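Home | Workshop | Storage | Budgeting | Reader Tips | Contact

Planning a Bench Arm for Small Sorting Jobs

Print this page | E-mail this page

Write down the job before you look at prices. Ours was pens into bins, and that one line settled how far the arm had to reach and how wide the fingers had to open. 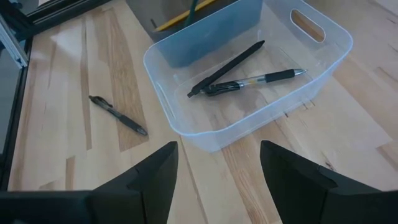 Buy the bins first. They are cheap, and the arm has to clear their rims. Clear ones with a handle cutout let you see what is inside from your chair. Get spares of the same size, or you will be setting positions again when one cracks.

Put 60 percent of the money toward the arm and keep the rest for the table, frame and cables. We priced a Rudik and a Festel. The Festel quote was $2,000 lower but left out the mounting plate, the spare fingers and shipping.
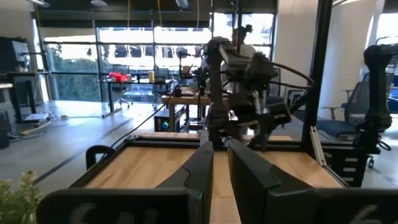

Gripper fingers over the tabletop, with another arm across the table.

Allow $300 for cables and clips. Measure the cable with the arm stretched all the way out, then add slack for the wrist.

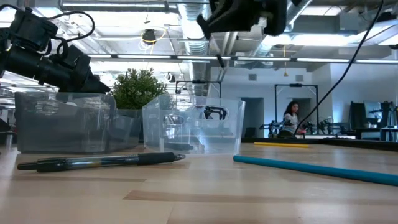
Ask the seller how long replacement fingers take to arrive. Pladirura told us 4 weeks, so we ordered a second pair with the first.

If you plan on two arms, mark both reaches on the table with tape before drilling anything. Leave the overlap clear of bins.
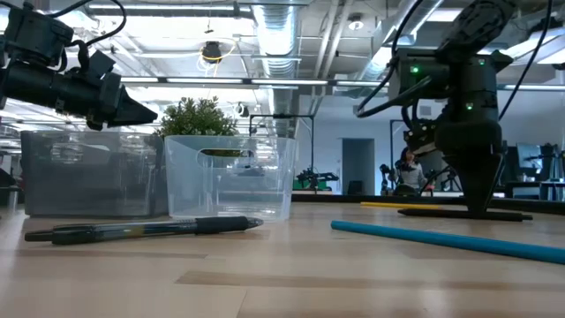
Try pencils, rods and anything else you expect to handle before the return period ends. Keep the box until then.

Comments (3)

Does the Rudik price include the power supply? Mine was extra.

We got our table frame from Kanagaratnam in August. Good frame, but check the bolts.

Tape tip worked for me. Use the blue kind, it peels off clean.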